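진행 보고 (5월분) / Veltance 지원 과제 '수술기구 정리 동작 학습'
읽는 시간 4분

수신: Dilek Kurtuluş 님
작성: Oda Solberg, Skaltel 조작학습팀
2024년 5월 7일

급하게 정리해서 보냅니다. 표는 다음 주에 따로.

요약
- 양팔 원격조작 시연 수집 진행 중. 현재 저장분 200건 넘음, 목표는 300건.
- 그중 검수 끝난 것 70건. 나머지는 Tove Egilsson 쪽에서 보는 중.
- 예산 변동 없음. 일정은 검수 때문에 조금 밀림.

1. 수집 작업
과제는 트레이와 천 사이에서 기구를 옮기는 동작입니다. 가위, 지혈겸자, 핀셋, 메스 손잡이. 시작 배치는 매번 바꿈. 기구 각도, 트레이 각도 둘 다. 처음엔 트레이를 반듯하게만 놓았는데 Dexter Haddad가 초기 모델 결과 보고 바꾸자고 해서 4월 말부터 비스듬한 배치도 넣었습니다.

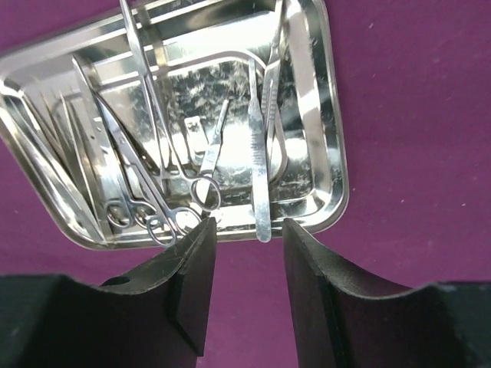 금속 반사는 여전히 제일 골치. 손목 카메라 영상에서 기구 윤곽이 트레이 바닥에 묻히는 경우가 있고, 겹친 기구는 더 어렵습니다. 조명 위치를 두 번 바꿔 봤고 차이는 아직 정리 못 함. 노출 고정값은 이번 주 안에 확정하겟습니다. 반사가 심한 에피소드도 버리지는 않고 태그만 달아 둡니다. Kurtuluş 님이 지난번에 물어보신 부분인데, 나중에 따로 빼서 비교할 수 있게 하려는 것.

2. 작업대
구성은 4월 보고와 같음. 고정 카메라 하나 더 달자는 얘기는 보류. 케이블 걸림 문제로 중단된 적이 있어서 시연 시작 전 점검표에 항목 추가함. Salla 현장 쪽 작업대도 같은 치수로 맞출 예정인데 천 색은 아직 협의 중입니다.

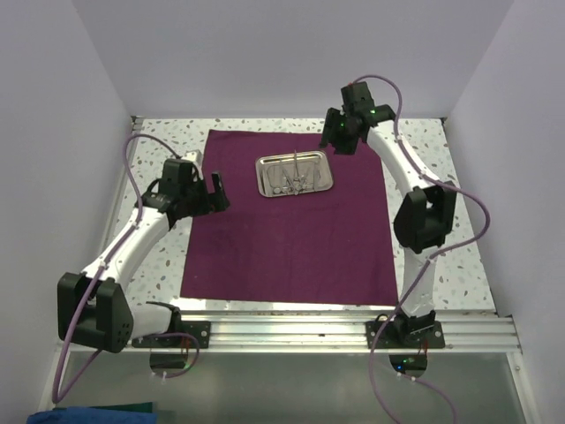
그림 2. 양팔 작업대 전경. 보라색 천 위에 기구 트레이.

3. 시연 품질
조작자는 Sibel Gökçe와 저, 둘이 교대. 한 번에 40분 이상은 안 합니다. 그 뒤로는 손이 느려지고 재시도가 늘어남. 실패한 시연도 저장하되 라벨은 구분. 파지 직전 멈칫하는 구간을 자를지 말지는 팀 안에서 의견이 갈립니다. 저는 남기자는 쪽, Dexter는 자르자는 쪽. 검수분으로 둘 다 학습시켜 보고 정하겠습니다. 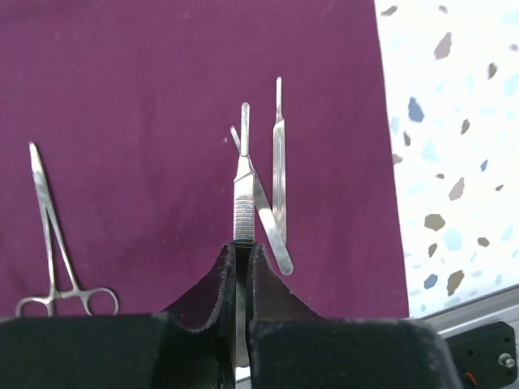 납작한 기구 파지는 손끝 패드를 바꾼 뒤로 미끄러짐이 줄었다는 게 조작자들 느낌이고, 수치는 아직 없음. 패드 마모는 걱정입니다. 가장자리가 금방 일어나서 교체 주기를 정해야 하고, 예비품은 Türkmen에 추가 주문 넣었음. 메스 손잡이는 두 개가 엇갈려 놓인 경우가 여전히 약점. 집는 순서를 정해 두지 않아서 조작자마다 다르게 함. 지침서 개정판에 넣겠습니다.

4. 다음 보고까지
- 남은 시연 수집, 목표 건수 채우기
- 검수 기준 문서 최종본 (Tove)
- 첫 학습 결과, 잘린 버전/안 잘린 버전 비교
- 노출값 및 패드 교체 주기 확정

요청 드릴 것 하나. 검수 인력을 한 명 더 붙일 수 있을지 검토 부탁드립니다. 지금 속도면 수집은 맞추는데 검수가 못 따라갑니다. 인건비 항목 안에서 조정 가능하고 총액은 그대로에요. 승인해 주시면 바로 진행하겠습니다.

Oda Solberg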